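Re-dressing the cables on the bin-picking cell

Do this every 4 months, or sooner if the bundle starts rubbing on the bin wall. Drop the arm to manual, speed at 30 percent, and jog it over the bin. Leave the test parts where they are.

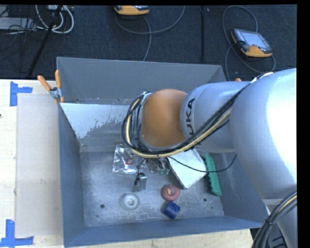 Cut the old ties one at a time, working from the wrist back. Leave enough slack for the last joint to turn both ways — 13 cm is what we use on the Urnmont cell. Fit new ties, snug but not tight.

Run the pick program 3 times in manual before going back to auto.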